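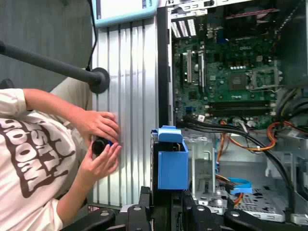 Wolfram Reinholz told us in his first phone call that he had read the websites of nine treatment centers before ours, and that every one of them had promised him his life back. He wanted to know what we promised. We said a bed, a doctor on the premises overnight, and a schedule he would probably dislike. He said that was the first answer he had believed all week, and then he asked what it cost.

About Skutach House

Skutach House is a residential alcohol program on the edge of Boditz. We have 19 beds. Most stays run four weeks, though some people need longer and a few leave early, with our agreement or without it.

We are suspicious of our own industry, and you should be too. Look at how many centers advertise a success rate. Ask them how they got it. Did they call everyone who started the program, or only the people who finished? How long after discharge did they call? Did they take the person's word for it? We have asked these questions at conferences and have mostly been offered coffee.

So we don't print a success rate. Last year we admitted 298 people. We try to reach all of them a year after they leave, and plenty don't pick up. A missed call could mean a relapse or a new phone, and we can't tell which from our end. If you want to know what we do have, ask and we'll go through it with you, including the parts that don't flatter us.

How we started

The house was opened by Ida Fuchs, a nurse who had spent years on a detox ward at the old Baumgart clinic. Patients were dried out there, handed a leaflet and sent home to the same kitchen. She saw many of them again. She wasn't convinced that a longer stay would fix this, and she still says the case for it is weaker than people in our field like to admit. She did think the leaflet could be improved on.

What a stay includes

Withdrawal from alcohol can be dangerous, and anyone who has been drinking heavily every day should talk to a doctor before stopping. Your first days with us are medical. After that come individual sessions, group sessions, meals at fixed times and a fair amount of boredom. Family can visit on weekends.

We don't offer horses, sound baths or a branded "method." If someone shows us decent evidence for the horses, we'll think about it. Medication for cravings is available and we prescribe it when it fits. Some former residents go to twelve-step meetings and some can't stand them. We have no stake in that argument.

Money

We don't pay for referrals — a common practice, and one you should ask any center about directly. The assessment is free. You get the full price in writing before you agree to anything, and unused days are refunded.

Aftercare

Our outpatient office in Lirnmont runs evening groups. You don't have to have stayed at Skutach House to come. The next open evening is on 17th September, and there is no sign-up form. Bring your doubts, and any brochures from other places you'd like a second opinion on.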